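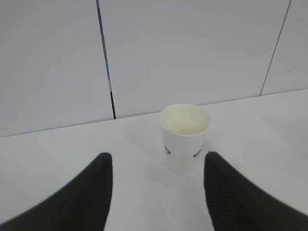
# Chapter 4: How much does it hold?

Start with a cup. Paper, plain, the sort you get free at a meeting. Look at the shape before you reach for a ruler. Wider at the rim, narrower at the base. So half the height is not half the water. Most people get this wrong first time, me included.

Words you need for this chapter:

- **capacity** – what a container can hold, full to the rim
- **volume** – the space the water takes up right now
- **meniscus** – the curve at the top of the water (see section 4.3)

Two containers on the bench, then. One cup, one clear bottle. Cap off, label left on.
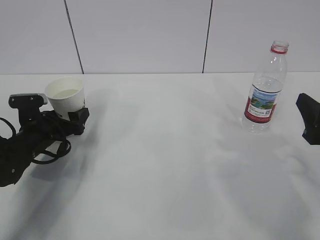
*Fig. 4.1 Pale liquid in the cup, a short way below the rim. Uncapped bottle to the right.*

Volume and capacity are differnt things in Fig. 4.1. Write both down, with units, every time. Rui Cunha marked 196 scripts at Bresport in January and took off more marks for missing units than for bad sums.

Now bottles. Ribs, a neck, a base that's never quite flat. No neat formula. Guess first, in pencil, then measure. 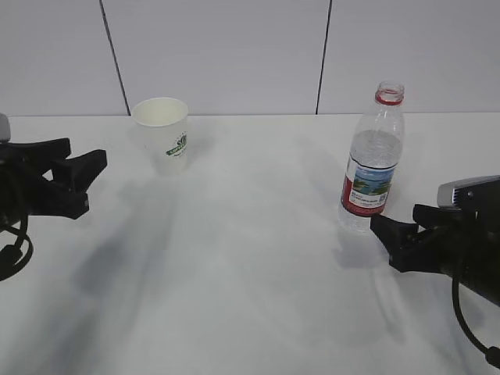
Guesses go in column one of Table 4.1, measurments in column two. Don't rub out a bad guess. If you pour 300 ml out of 700 ml, what's left should be 400 ml, less the drips. Drips come up again in 4.5.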